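Prisms, Cylinders and Other Solid Shapes

A flat shape, such as a triangle drawn on paper, has length and width. A solid shape also has height. Blocks are solid shapes, so you can pick them up, turn them over and measure them in three directions.

A prism has two matching ends joined by flat sides. The ends give the prism its name – triangle ends make a triangular prism, and hexagon ends make a hexagonal prism. A cylinder has two round ends and one curved side.
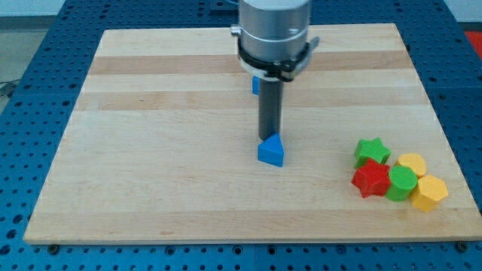 Shape blocks on a striped maple board. The blue triangular prism has a pointed edge facing up.

A triangular prism has five faces, nine edges and six corners. A hexagonal prism has eight faces, 18 edges and 12 corners. Mathematicians call a corner a vertex.

Try it: stand a cylinder on one round end, then lay it on its curved side. In which position does it roll?

Text: Debashish Gazi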